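Kitchen Basics > Steaming > Buns and Dumplings

How to Load a Steamer Tray with Filled Buns

By Willy Verhoeven
4 minute read

Most trouble with steamed buns starts when they go into the tray. Buns that touch will stick together, and the skin tears when you pull them apart. These steps are for a round stainless steel tray with a perforated floor, and for plain white buns with a pleated top.

1. Shape the buns and let them rest, covered, for 30 minutes. They should feel lighter when you pick one up.

2. Fill the pot with water to well below the tray. Bring it to a boil before the buns go in.

3. Wipe a little neutral oil over the floor of the tray. Use a brush or a folded paper towel. Don't flood the holes. You can also set each bun on a small square of parchment.

4. Place the buns with the pleats up. If your tray has a raised hub in the center, work around it and leave the hub clear. Put one bun at the top, one at the bottom, and one on each side.

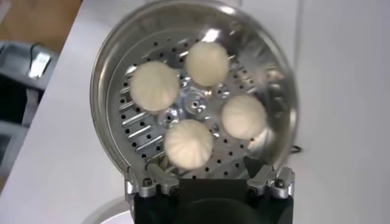

Four buns set around the center hub, none of them overlapping.

Check the gaps before you put the lid on. Buns of 60 grams swell a good deal, so leave at least a finger's width between them and the same between each bun and the wall. If the tray looks crowded, take one out and steam it in a second batch.

5. Wrap the lid in a thin dish towel and tie the corners on top. The cloth catches drips that would mark the skins.

6. Steam over medium heat. Small buns with a cooked filling take 12 minutes. Raw pork filling needs longer, and the center should reach 165°F.

7. Turn off the heat and move the lid a little to one side. Wait five minutes, then lift it off. Opening it all at once can make the tops wrinkle.

Cleaning the tray

Soak it in warm water as soon as it has cooled. Dough dries hard in the holes and around the bolt heads on the hub. A soft bottle brush gets most of it out. Dry the tray standing on its rim.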